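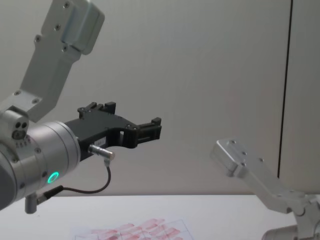
Grulden - Sprechplatten-Katalog (Datenkarte)

Stand: 15. November 2022. Ersetzt die Fassung vom Oktober, die bitte nicht mehr benutzen, da waren die Seitenlängen verrutscht.

Kurz

Grulden ist ein Katalog von Sprechplatten: Theater, Lyrik, Lesungen, ein bisschen Hörspiel. Erfasst sind 304 Langspielplatten aus der Sammlung Dadurcombe, dazu Transkripte von Covertexten und Beiheften. Kein Ton. Wer Audio sucht, ist hier falsch, siehe Abschnitt Rechte.

Gedacht für Leute, die zu Aufnahmegeschichte, Kürzungen oder Besetzungen arbeiten. Und für uns selbst, damit wir nicht jedesmal die Kisten aufmachen müssen.

Dateien

Alles CSV, UTF-8, Semikolon als Trenner. 4 Stück:

platten.csv - eine Zeile pro Platte
seiten.csv - eine Zeile pro Plattenseite, mit Laufzeit
rollen.csv - Besetzung, soweit auf Hülle oder Etikett angegeben
texte.csv - Covertexte und Beihefte, transkribiert

Dazu der Ordner massawe mit dem Skript für die Namensnormalisierung. Läuft, ist aber nicht schön. Kommentare teils englisch, teils deutsch.

Schlüssel ist überall platten_id. Nicht die Bestellnummer nehmen! Die ist nicht eindeutig, Mono- und Stereofassung haben bei manchen Labels dieselbe Nummer und nur ein anderes Präfix, und das Präfix fehlt oft auf dem Etikett.

Felder in platten.csv

Sieben Felder, alle als Text gespeichert, auch die Jahre:

platten_id - interne Nummer, mit führenden Nullen
titel - wie auf der Vorderseite, Schreibweise der Vorlage
label - normalisiert über massawe
bestellnr - wie auf dem Etikett, inklusive Leerzeichen
jahr - Erscheinungsjahr dieser Pressung, nicht der Aufnahme
fassung - voll, gekuerzt, szenen, unklar
zustand - Hülle und Platte zusammen, siehe unten

Excel frisst die führenden Nullen. Also beim Import Spalte auf Text stellen oder gleich was anderes nehmen.

Zum Feld fassung

Das meistgefragte Feld und leider das wackligste. "voll" heißt: Hülle oder Beiheft behauptet, der Text sei ungekürzt. Nachgeprüft gegen eine Textausgabe haben wir das nur stichprobenartig, bei Hamlet und beim Sturm. In beiden Fällen fehlten Zeilen, trotz vollmundiger Ansage auf der Rückseite. Steht trotzdem als "voll" drin, das Feld gibt die Angabe der Vorlage wieder und sonst nichts.

"szenen" sind Auswahlplatten, also Monologe und berühmte Stellen. "gekuerzt" nur wenn ausdrücklich so bezeichnet. Alles andere: unklar. Das ist viel, sorry.

Mehrteilige Kassetten

Jede Platte einer Kassette hat eine eigene Zeile. Die Zusammengehörigkeit steht in seiten.csv in der Spalte kassette. Ja, gehört eigentlich in platten.csv. Wird in der nächsten Fassung umgezogen.

Achtung bei Kassetten für Plattenwechsler: da liegt Seite eins auf der Rückseite der letzten Seite, also nicht eins/zwei, drei/vier. In seiten.csv gibt es deshalb folge (Reihenfolge beim Hören) und physisch (welche Seiten zusammen auf einer Platte sind). Wer nach physisch sortiert, bekommt das Stück durcheinander. Ist uns selber passiert, daher die kaputte Oktoberfassung.

Laufzeiten

Vom Etikett, wenn vorhanden. Sonst von der Hülle. Sonst leer. Keine eigene Messung. Format mm:ss, bei manchen Labels nur volle Minuten, dann steht :00 dahinter und in der Spalte genau ein n.

Auffällig: die Pressungen von Mendness runden durchweg auf. Wer Summen pro Stück bildet, liegt da zu hoch. Wir haben nichts korrigiert.

Besetzung

rollen.csv hat eine Zeile pro Rolle und Person. Doppelrollen also zwei Zeilen. Die Reihenfolge ist die der Vorlage, bei alphabetischen Listen eben alphabetisch.

Viele frühe Platten nennen nur das Ensemble, keine Einzelnamen. Dann steht in person der Text ENSEMBLE und die Rolle bleibt leer. Bitte nicht aus anderen Quellen ergänzen und uns als Korrektur schicken, das hatten wir schon und mussten es wieder rausklauben. Ergänzungen gern, aber als eigene Datei mit Quelle.

Geräusche, Musik, Regie: als Rolle mit eckigen Klammern, z.B. [Regie], [Musik]. Lieder innerhalb eines Stücks sind nicht gesondert erfasst, auch wenn das Beiheft sie auflistet. Steht auf dem Zettel für später.

Normalisierung mit massawe

Das Skript vereinheitlicht Labelnamen und Personennamen. Regeln stehen in regeln.txt, eine pro Zeile, links Vorlage, rechts Normalform. Aufruf ohne Argumente, liest aus dem Ordner roh und schreibt nach fertig. Überschreibt ohne Nachfrage!

Adelstitel und Ehrungen fliegen raus (auf frühen Pressungen noch ohne, auf späteren mit, sonst hat man jede Person doppelt). Originalform bleibt in person_vorlage erhalten.

Bekannter Fehler: Bindestriche in Doppelnamen werden manchmal zu Leerzeichen, wenn auf der Hülle ein Zeilenumbruch dazwischen lag. Von Hand nachgebessert, aber sicher nicht überall.

Zustand

Buchstaben A bis D. A wie neu, D nur noch Hülle brauchbar oder Platte fehlt. Einschätzung per Auge, nicht abgespielt. Eine Platte mit A kann trotzdem knistern. Verwellte Platten immer mindestens C, egal wie die Hülle aussieht.

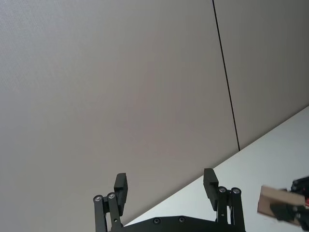

Wandfläche mit schmaler dunkler Fuge, rechts Tischkante.

Texte

texte.csv ist die größte Datei. Transkribiert per Texterkennung, dann Korrekturgang. Einträge über 500 Zeichen wurden zweimal gelesen, kürzere einmal. Zeilenumbrüche der Vorlage sind aufgelöst, Absätze als doppelter Umbruch im Feld (Anführungszeichen beachten beim Einlesen, naive Parser stolpern da).

Druckfehler der Vorlage bleiben stehen. Unsere eigenen wohl auch.

Kursiv und Versalien gehen verloren. Bei Lyrikbeiheften ist das ärgerlich, weil Titel und Gedichtanfang dann ineinander laufen. Wer das braucht: anschreiben, Scans einzeln auf Anfrage.

Nicht transkribiert: Werbung auf den Innenhüllen, Preislisten, handschriftliche Widmungen. Letztere stehen auch nicht im Zustand.

Was fehlt

Schuberlose Einzelplatten ohne Etikett, nicht zuzuordnen
Schellack komplett, andere Baustelle
Musikkassetten und CD-Neuausgaben, auch wenn dieselbe Aufnahme
Schulplatten ohne Bestellnummer, nur teilweise drin
Matrizennummern - wären für die Datierung der Pressungen wichtig, sind aber nicht abgelesen

Die Sammlung selbst ist schief. Viel englischsprachiges Theater, wenig Prosa, deutsche Labels eher zufällig. Schlüsse auf den Markt insgesamt bitte lassen. Häufige Stücke sind hier häufig weil sie gesammelt wurden.

Rechte

Katalogdaten frei verwendbar, Nennung "Grulden" reicht. Für die Covertexte gilt das nicht, die sind zum größten Teil noch geschützt. texte.csv liegt deshalb nicht im offenen Ordner, Zugang nur für Forschungszwecke und nicht zum Weiterverteilen. Zitieren im üblichen Rahmen ist ok.

Audio geben wir nicht raus, auch keine Ausschnitte. Anfragen dazu werden nicht einzeln beantwortet.

Zitieren

Grulden. Katalog der Sprechplatten aus der Sammlung Dadurcombe. Mit Fassungsdatum von oben.

Änderungen seit Oktober

seiten.csv: Laufzeiten neu zugeordnet, Spalte physisch ergänzt
platten.csv: Wert "unbekannt" in fassung zu "unklar" vereinheitlicht
rollen.csv: Dubletten raus, Regie jetzt immer in Klammern
massawe: stürzt bei leeren Zeilen in regeln.txt nicht mehr ab
texte.csv: Beihefte der Kassetten nachgetragen, noch nicht alle

Fehler melden

Am liebsten mit platten_id und Feldname. "Bei der Hamletplatte stimmt was nicht" hilft nicht, davon gibt es mehrere. Fotos vom Etikett sind immer wilkommen, vor allem wenn die eigene Pressung von unserer abweicht.

Offen ist noch die Frage, ob Wiederveröffentlichungen mit neuer Hülle eine eigene platten_id behalten. Im Moment ja.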